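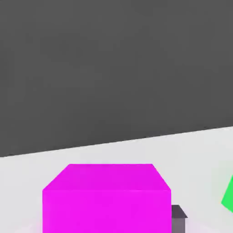

Applying for a Residential Kerbside Permit

Residents of Prirstead who live on a street with signed parking limits may apply for a permit through the Council's customer service centre or by post. A permit covers one vehicle and does not reserve a particular space.

Before you apply

Check that your street is listed in the current parking schedule. Properties with more than one off-street space are not eligible. Trailers, caravans and vehicles over 4.5 tonnes are excluded.

How to apply

1. Complete Form 152 in black ink. Tenants must include the name of their managing agent.

2. Attach a copy of the vehicle's registration certificate. The address shown must match the address on the form.

3. Attach a rates notice, signed lease or electricity bill issued since January.

4. Lodge the form at the counter or post it to Parking Services.

Applications are normally assessed within 10 business days. Permits are posted to the residential address and cannot be collected.

Displaying your permit

Fix the permit to the inside of the windscreen on the passenger side, with the expiry date facing outwards.

Enquiries: Nuno Rocha, Parking Services, extension 524

Page updated 2024-03-06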